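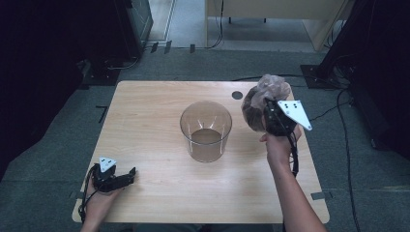 A glass on the table.

31st December

I gave up sugar in my tea in October and said I would write down how it went before the year was out, so I'm cutting it fine.

I used to have two spoons a cup, and 4 cups on a working day. I cut it to one spoon for 14 days and then stopped. The first week without any was grim. Tea tasted like the water you get after boiling cabbage. I nearly went back to it on the train to Illville, when the trolley came round with those little paper sachets.

Hongjun Wan at work told me to buy better tea and brew it for less time. I bought a bag of loose leaf from the shop in Plernley and gave it three minutes. It helped a lot. The cheap bags are still in the cupboard for visitors.

I haven't lost any weight, which people keep asking about. I still eat biscuits. My mum put sugar in my cup on Boxing Day out of habit and I couldn't finish it.

Next up is bread, if the oven gets fixed.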